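Open day at Ackroyd, Nalter site – quick notes

Typing this up fast before I forget half of it. Went over to the Ackroyd open day on 10/29/23 with Madhu Rana, who wanted to see the tableware side. I mostly wanted lunch. Parking was a mess, we ended up behind the loading dock and walked in through the wrong door.

Sign-in, sticker badge, safety glasses (mine fogged up the whole time). Jyoti Bhardwaj took our group through. Talks fast, good at it. They make plates, trays and kids' cutlery, mostly for school cafeterias and a couple of daycare chains. The molding hall is the loud part. Up to 2,000 pieces a shift off one line when it's running well, she said, and then somebody's phone rang and I missed the next bit.

Color room after that. Tiny, warm, smells like a new shower curtain. Shelves of pellets in tubs, handwritten labels. The greens get the most arguments aparently. Cafeterias want something calm, kids want it loud. Madhu asked why nothing is plain white and got a long answer about scratches showing up gray after a few months. Didn't write all of it down.

Then upstairs to where they try out place settings. Tables covered in brown paper, swap things in and out, see what a kid's meal needs and what just takes up room. I liked this part best. Pale green tray, off-white plate, fork and spoon. No knife in the set at all – Jyoti says the schools they sell to stopped asking for one.
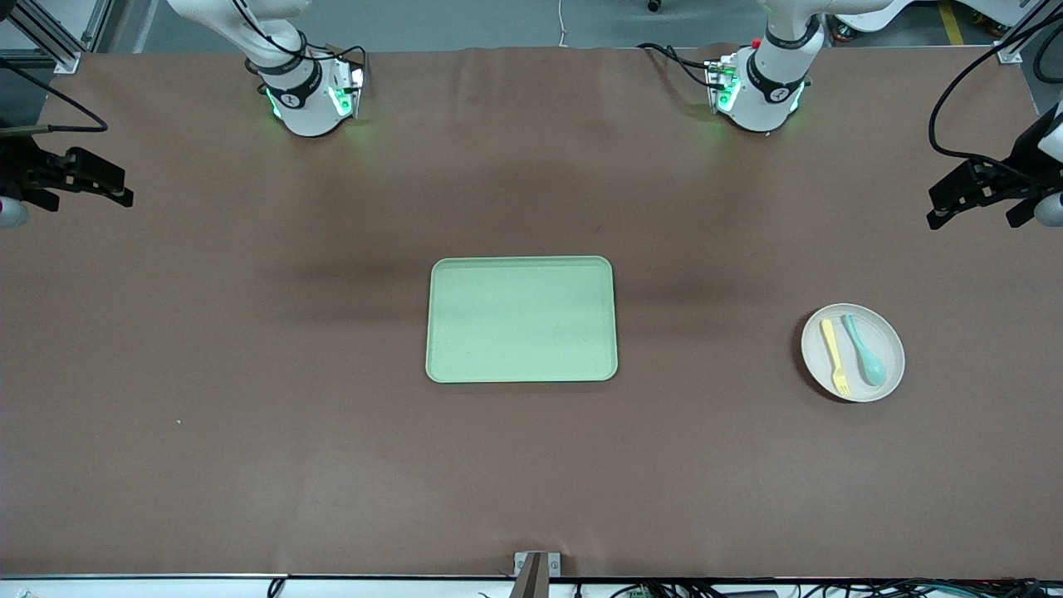

Tray, plate, yellow fork and teal spoon on the brown paper, upstairs.

The tray has rounded corners and a bit of a rim. Madhu thinks the rim should be higher, for peas. Akash Awasthi, who does the samples up there, has heard the pea thing before and did not look thrilled. His worry is stacking. Higher rim, fewer trays to a cart, and the cafeteria people hate that more than they hate peas on the floor. Fair enough.

Yellow and teal together is nicer than it sounds. They tried one color for both and the kids mixed up the bins at clearing time, so now it's two. I'd buy that set for home. Asked, they don't sell singles. There is a seconds sale in July, cash only, out by the dock.

Lunch was in the canteen, on their own trays obviously. Soup, rolls, some kind of apple thing. Sat with Amado Villanueva from Nirico, who buys for summer camps and had driven 77 miles to get there. He says camps lose forks like you wouldn't believe, spoons come back. No idea why.

Missed the warehouse, the 2 groups got merged and we were at the back. Also missed the Bikby table, packed up before we got there.

Would go again. Bring ear plugs, the foam ones they hand out are no good. Doors shut at 4, and the gift bags were gone well before then so go erly if you want one.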